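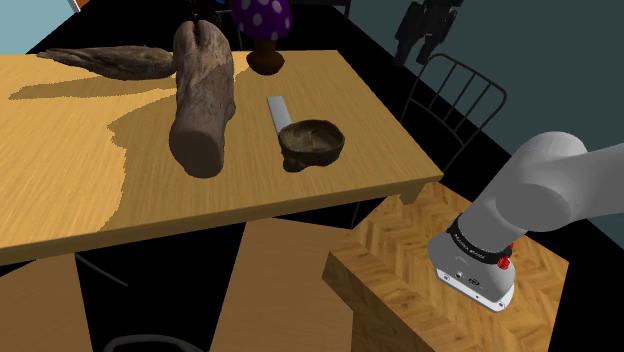
Figure 1. Table layout in the simulated workcell, with the gripper above the lower table.

Progress Report: Rillik Sorting Line, Simulation and Staff Transition
Submitted to the Plodura workplace fund by Khanyisile Coetzee, Vorkunness

The simulation phase is complete. Packers at the Rillik site reviewed 766 rendered trials before any change was made to the line. Their comments led us to lower the approach speed and to move the manual stop closer to the packing bench.
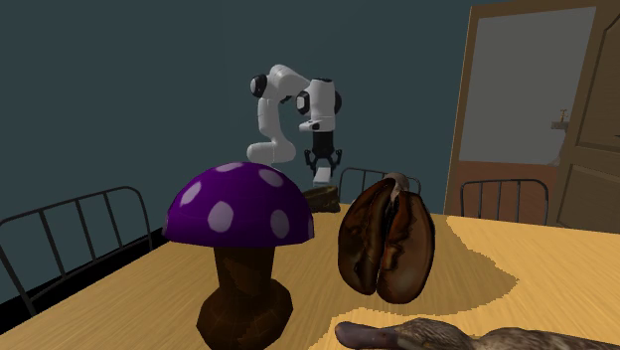 Figure 2. Simulated arm with its gripper pointed down over a small white item.

Nearly 2,000 staff hours have been set aside for retraining. Kedir Tekleab and Chutima Ratanaporn have moved from hand sorting to trial review and now set the pick order for mixed goods. No positions have been cut. Two packers asked to remain on manual work, and their shifts are unchanged.

Wrist strain remains a concern at the packing bench, where lifting is still done by hand. Hưng Lò will report on this in September. We request release of the second payment so that floor training may begin.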